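3.2 Scene generation and viewpoint sampling

The simulated cell used in all Skirico experiments was built to test one question: how well a grasp scorer trained on one arrangement of parts holds up when the viewpoint changes and the arrangement does not. Each scene places a single arm over a dark work surface. The parts set consists of white machined parts, a larger gray block, and small colored blocks that act as distractors. The distractors are never valid targets, and any grasp proposed on one of them is scored as a false positive.

Part poses are drawn at random and then settled under gravity for 12 simulation steps before rendering begins. Scenes in which a part leaves the surface are discarded. We generated 1,000 scenes in this way and rendered each from 4 viewpoints, with lighting held fixed. Cast shadows were kept – an earlier version of the generator turned them off, and scorers trained on that output did poorly on dark regions near the arm. The arm stays in view during rendering, so the scorer also has to deal with parts that are partly hidden.

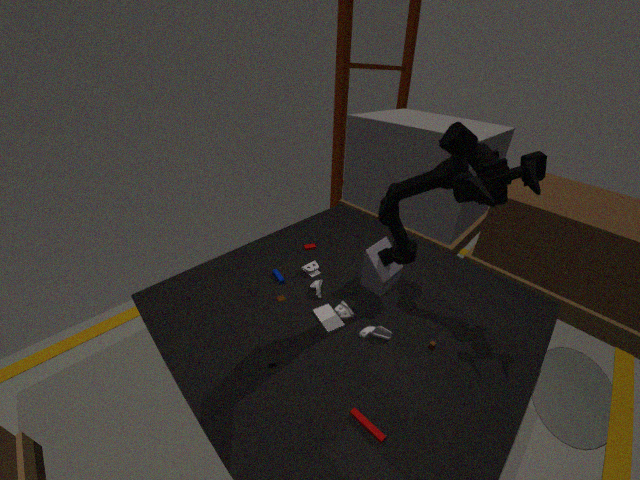

Figure 4. Simulated cell with the arm over the gray block and the smaller parts spread across the work surface.

Tanko Akande objected, on reading a draft of this section, that fixed lighting makes the viewpoint test too easy, and that a scorer could learn the shape of the shadows instead of the shape of the parts. We take the point in part. Fixed lighting ties the direction of every shadow to the scene, but the image position of a shadow still changes with the viewpoint, and part poses differ between scenes. To check the effect, we trained a second scorer, Koubek, on the same scenes with the light direction drawn at random. Its ranking of candidate grasps matched that of the base scorer on most held-out scenes. The two differed mainly on thin, flat parts, where the height of the part above the surface is small and its outline carries most of the signal.

Lower viewpoints show the side faces of the parts more clearly, but they also bring in more of the background, including fixtures behind the work surface.

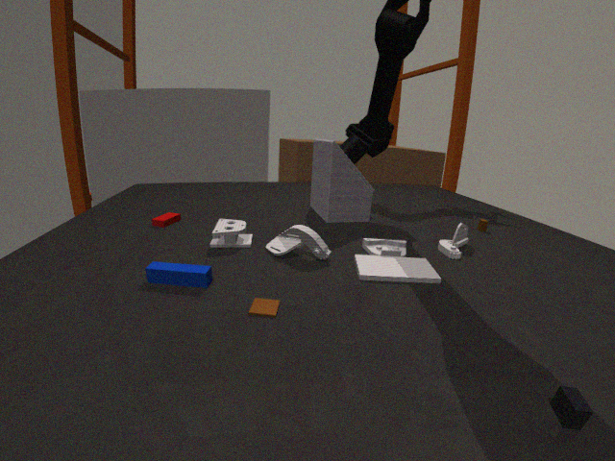

Background pixels were not masked out. Masking raised scores in simulation but would require a calibrated surface boundary at run time, and we wanted the scorer to work without one. Candidate grasps whose contact points fall outside the work surface are instead removed by a geometric check after scoring. For each remaining candidate, the scorer returns a single value between 0 and 1, and the top 5 are passed to the motion planner.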